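Chapter 7
Buying a Two-Arm Cell for Soft Goods

What you should be able to do after this chapter:
Read a vendor sheet for a towel handling cell and know what is missing from it.
Tell the difference between a pick rate and a finished-piece rate.
Write a short acceptance test for cloth, before you sign.
Explain why wrist cameras get their own line in the quote.

7.1 The offer

Start with a quote. Benmoussa, a mid-size laundry serving hotels and two clinics, wanted help at the folding end of the line. Three vendors answered. One dropped out early. The two left were Burkex, who sell a finished cell, and Musteo, who sell a kit you put together yourself and a support plan by the month.

Noura Farah ran the comparison for the laundry. Her notes are the backbone of this chapter, shortened in places. She is a floor manager, no robotics background, and that is the reader we have in mind too. If you already program arms for a living, skip to 7.4.

The kit on the table is the Musteo one. Two arms, two-finger grippers, cameras at the wrist, software called Zatdale that does the grasp planning. Price is not in the brochure. You have to ask. Always ask in writing.

First line of Farah's notes: "Cloth is the hard part, arms are arms." Worth keeping in mind for the whole chapter. A rigid part has one shape. A towel has as many as you like, and the software has to find a corner in most of them before any folding can start.

7.2 What the machine gets to work with

Two kinds of view matter in a soft goods cell. The wide one, for where things are. The close one, for what the fingers are about to do. Vendors like to show you the wide one. Ask for both, from the same session.
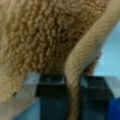
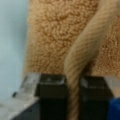 Fabric at wrist range, with the gripper fingers in view.
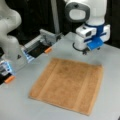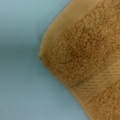 The close view is where most of the money goes, and where most of the trouble is. Pile has a lot of texture but not much of it tells you where you are. One patch looks like the next. Edges, hems and woven bands do tell you something, so planners lean on them hard. Zatdale does the same according to its manual, which runs to 167 pages and puts hem detection on the second to last one.

Focus is the other thing. A small camera near the fingers has to cope with cloth at very short range and then with the table a moment later. Fixed focus is cheaper. Ask which one you are getting, and at what distance it is sharp. Farah asked twice. The second answer was differnt from the first.

7.3 Reading the numbers

Musteo's sheet said 3175 picks per shift. Sounds fine. A pick, on that sheet, is any closing of the fingers on fabric. Wrong layer, two layers, missed the corner, all count. Farah asked for finished pieces instead, folded and stacked, no hand touching them. The figure that came back was 1957. Same shift, same cell, same towels.

Neither number is a lie. But only one of them pays for the machine. So, rule for the rest of the book: no rate without a definition of what was counted.

Burkex quoted finished pieces from the start, a lower figure than Musteo's first one and close to the second. Their cell needs towels fed flat, though, which means a person or a second machine in front of it. Put that in the cost. The sheet did not.

7.4 An acceptance test you can run

Nesma Ashour, who does the laundry's maintenance, wrote the test in June and we reprint the short form.

Use your own stock. Old towels, washed many times, not the vendor's samples.
Mix the colors. Include at least one shade near that of the work surface.
Start some pieces flat and some dropped from waist height.
Count only finished pieces. Write down every stop and who cleared it.
Run a full shift. No demo hour.
Vendor staff may watch, may not touch.

The dropped pieces are what sort the vendors out. Flat towels are easy, or easy enough. Ashour's first trial had no dropped pieces at all and both systems passed it, so she threw it out and started over.

One more item, not in her form but we would add it: swap a gripper finger halfway through and time how long until the cell is working again. Fingers wear. Pads come off. If recalibration needs a laptop and a phone call, thats a running cost.

Terms to know before 7.5: finished-piece rate, pile, hem detection, fixed focus, recalibration.

Section 7.5 goes through the support contract clause by clause. Have a real one next to you if you can get it.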